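About Gelow Kitchen Standards

Gelow helps restaurants, cafes and food trucks get ready for health inspections and fix what the inspector wrote up. We are a small company, and food safety is the only thing we work on. Our clients run from single coffee counters to the kitchens of the Skostano hotel group.

What we do

Most owners first call us after a bad report. We read the report with you, visit the kitchen and write a list of repairs and changes in the order they should be done. We come back before the reinspection and go through the list again. If the problem is the building, such as a drain, a door gap or a hood, we tell you which licensed trade to call.

We also do practice inspections. A full practice inspection takes 2 hours in a typical kitchen. It covers cold holding, hand sinks, dish machines, date labels, pest entry points, dry storage and the paperwork at the front counter.

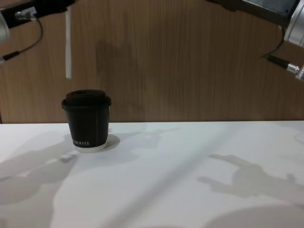

Black paper cup with a dark lid.

Our background

The company started as the training side of Stergiou, a restaurant supply house. Customers kept asking the delivery crew questions about thermometers and sanitizer strength, and the supply house set up a Monday class to answer them. The class grew into a business of its own and moved out of the warehouse one July. We no longer sell equipment and take no commission on anything we recommend. 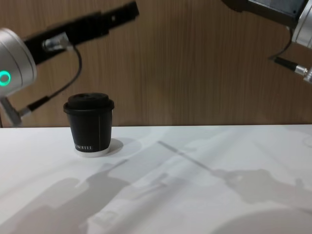 We now have 15 people on staff. Several are former line cooks and kitchen managers, and two used to work as county inspectors. Everyone who visits a client kitchen holds a current food manager certificate.

Training

Last year we taught 347 classes, and 1,290 food workers finished the full course. Classes are held in English, Spanish and Greek. We can teach at your place before opening or after close, and we bring our own test sheets. Workers who miss the passing score may retake the test once at no charge.
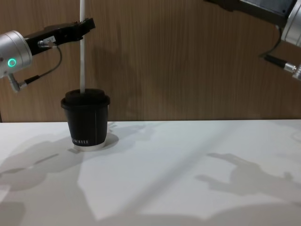 Photo: Gelow

Record keeping

Clients on a yearly plan get Dendix, our online logbook. It holds temperature logs, cleaning schedules, pest control receipts and past inspection reports. Any of these can be printed for an inspector. Dendix runs in a web browser and there is nothing to install.
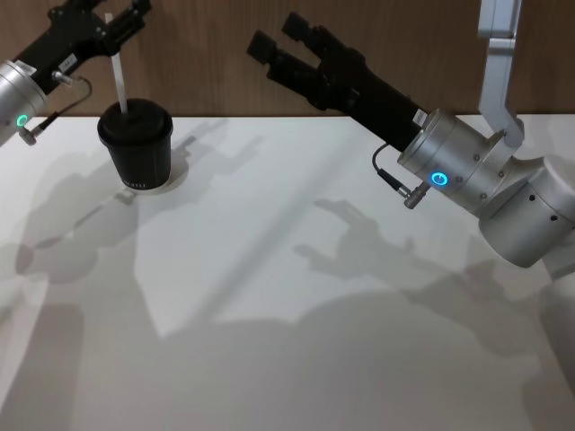 Covered cup with a white straw, white tabletop.

What we don't do

We do not speak for any health department and cannot change a score or a closure order. We do not handle appeals. For those, contact the office named on your report.

Visits and billing

Office hours are 8 a.m. to 5 p.m., Monday through Friday. Closed kitchens get the first open visit on the calendar. Single visits are billed after the written list is delivered, and yearly plans are billed by quarter.

Page last updated 19 March 2020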